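In praise of the bare blue table

I have a thing about table coverings, and I know how that sounds. But I've spent enough of my life leaning on tables to have opinions, and the main one is this: cover it in one plain colour, make that colour blue, and then leave it alone.

When I started at Nurkholm we had a patterned cloth, little leaves all over it, which Nisreen Awad had brought in because it was going spare. Lovely cloth. Put a small screw down on it and you might as well have thrown it out of the window. I once spent a whole afternoon tea break patting leaves. We lasted until December and then somebody (me) hid it in a cupboard.

White was next. White is fine for 6 minutes and then it shows every fingerprint, every crumb, the ring off a mug, and under strip lights it makes your eyes ache. Black swallows anything dark, and so much of what we handle is dark. Grey just made me sad! Blue does the job. Hardly anything you'd put down on it is that colour, so whatever lands there shows up straight away, and it's cheerful at nine in the morning when I am not.

People do complain. The Kassab lot down the corridor say a sheet wrinkles, and they're right, it does. You get creases where it was folded and no amount of smoothing with your forearm will shift them. I've been told to iron it. I'm not going to iron it. A few soft folds never hurt anyone, and I'd sooner have those than a fancy fitted top that costs up to 200 pounds and can't be shaken out at the end of the day.

The other half of my argument is about leaving it bare. A clear table is an invitation, and people will accept it with their keys, their post and half a sandwich. You have to be a bit of a nag. I am a bit of a nag. I think a surface you can see properly, dust specks and all, is one you'll wipe, whereas a cluttered one just gets more clutter until you're working in a corner the size of a tea towel.

So there you are. Blue, plain, nothing on it that isn't being used. Argue with me if you like, I'm usually in by the kettle.

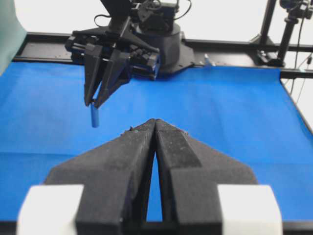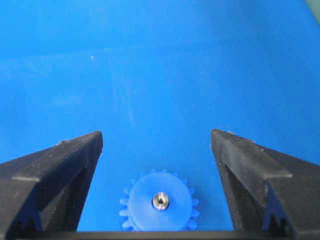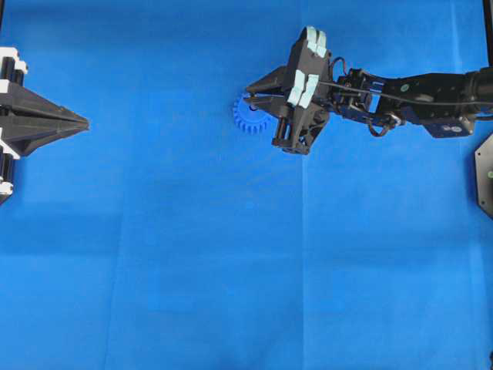 Nurkholm | Workshop Team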